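An afternoon at the virtual sink

I got to Istell's open day at 11 in the morning, which was early enough to get a seat and late enough to miss the good biscuits. The company has the top floor of the old Fuswood building, up a staircase that I would not wish on anyone carrying a bag. I had come to talk to Ya-wen Liu, who runs the simulation side, and she had already started her demonstration when I squeezed in at the back (sorry again to the man whose coat I sat on).

Everything happened on a big screen. Liu's team build kitchens in software and let robot hands loose in them, and the one on show was called Mak. "Mak is our washing-up kitchen," she told me when I'd moved closer. "I've spent more time at that sink than at my own. My husband has noticed."
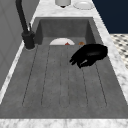 The hand over the drainboard in the Mak kitchen, with the plate down in the well behind.

I asked her why a sink, of all places. It seemed a bit unglamorous to me!

"It's a horrible place to pick things up," she said, cheerfully. "You've got walls on every side. A plate leans over and half of it goes out of view. On a table you can come at something from wherever you like, but in a sink you have to think about your wrist."

They have 176 versions of the kitchen so far, with different worktops and cupboards and things moved about. I'd have been happy with one, frankly. I have a soft spot for marble and this one had a navy wall and a little checked floor, and I spent a good minute wondering what it would cost to do at home.

I-hsuan Tsao, who joined the team in January, looks after the objects. She was sitting at the end of the front row with a laptop on her knees, and I think she was rather enjoying people's questions. A boy near me wanted to know if she could put a shark in.

"I could," she said. "I've got 600 things in the library and none of them is a shark, but give me an afternoon."

Tsao studied furniture design before she came to Istell, and she still gets cross about handles. "People see the food and the crockery first. I see the cupboards. I redid the handles on that wall unit 2 times, and then somebody in the office asked if they were new."

I told her I'd liked them, the warm orange against all that dark blue, and she looked pleased. Then she brought up another view so that I could see them properly, and the boy asked about the big red ball instead. 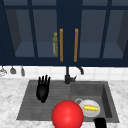 What the hands still find hard

After the demonstration we took our tea over to the window and I asked Liu what she'd like people to go home with. She thought about it for a while.

"That it's slow work," she said. "Visitors want to see the whole washing-up done, and I understand that, I'd like to see it too. But I can spend a week on how a finger meets the edge of a plate."

Did she get fed up with it? "Oh, every week. Then I go for a walk round the Brernonby reservoir and come back and change one number."

Tsao was less patient. She wants more clutter, more awkward shapes, cups with silly handles. "My own sink has never once been tidy," she said, "so I don't see why Mak's should be." The two of them then had a friendly argument about teaspoons that I couldn't follow at all, and I ate the last of the plain biscuits.

The next open day hasn't been fixed yet. Liu says they'll put a notice on the door downstairs, and Tsao has promised the boy his shark.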